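Fivari Cork House Slides

Women's and men's sizes, whole sizes only
Ships from Kesbridge in 3 business days

I've been wearing slides around the house for as long as I've had a house, and I'm picky about them. They have to go on without hands. They have to stay on when I take the stairs in a hurry with a basket of towels. And they can't make that slapping noise on the kitchen floor, which drives my whole family up the wall! So when the first Fivari samples landed on my desk last spring I took them straight home, wore them until September, and then ordered a whole lot more for the shop.

What I like most is the footbed. It's cork with a thin suede top, and it's pretty firm the first few days (I'll be upfront about that, a couple of people here gave up on day two and had to be talked back into it). After a week or so it settles under your heel and you stop thinking about it. The toe end has a low lip so your foot doesn't creep forward, and the heel cup is deeper than you'd expect from a slide.

The strap is one wide band, lined with felt, with an adjuster on the outside. If you have a high instep, let it out all the way before you try them on — people forget this and send me an email saying they run small. They don't, much. If you're a half size, go up. I'm an 8 and a half and I wear the 9 with the strap one notch in.

I should say something about the sole too, as I get more questions on that than on anything else. It's a light molded rubber with a shallow wave pattern. It grips well on tile and wood, it doesn't leave marks, and it's fine for taking out the trash or getting the mail. I wouldn't walk the dog in them. The pattern is too shallow for wet grass and you'll end up cleaning mud out of the grooves with a toothpick.
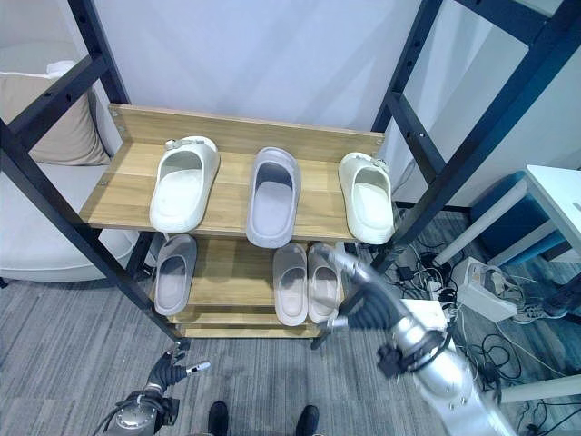
Ah-rin Ok wrote to us that she'd had hers for a full winter and the felt was still soft, but that she wished the strap came off for washing. She also said the 9 fit her better with thick socks and the 8 with bare feet, so she ended up owning both.

I passed the strap question along to the people at Fivari and the answer for now is no, it's glued and stitched. You can clean the felt in place, though! Use a damp cloth and a little dish soap, press it dry with a towel, and leave the slides somewhere airy overnight. Keep them away from radiators. Cork dries out and cracks at the edges if it gets too warm, and I've ruined one pair that way already.

For the suede top I use a plain rubber brush, once a month or whenever it starts looking shiny under the toes. The Tesex brush we carry works great and so does a clean nail brush from the drugstore.

The details

Footbed: cork with suede cover
Strap: adjustable, felt lining
Sole: molded rubber, indoor and light outdoor use
Women's sizes: 5 to 10
Men's sizes: 8 to 13
Width: medium (wide in men's 10 and up)

Men's 13 is new and I only have a few, so if that's you, grab them. We bought 800 pairs in total for this season and the larger sizes always go first, don't ask me why.

Exchanges

Try them on carpet, please. If the soles are clean I'll swap the size and pay the postage on the new pair, and all you cover is sending the old ones back. Put a note in the box with your order number and the size you want. If you've already worn them outside I can't take them back, but write to me anyway if something's wrong with the strap or the stitching — that's a different matter and we'll sort it out.

Can't decide between these and the Mizuno slides we also stock? Get the Mizunos if you want something soft from the first minute, for the pool or the gym. Get the Fivaris if you're on your feet in the kitchen all day and you don't mind a few stiff mornings.

Next delivery is due October 1, 2018. If your size is grayed out, leave your email in the box under the size chart and I'll send you a message when it's back on the shelf.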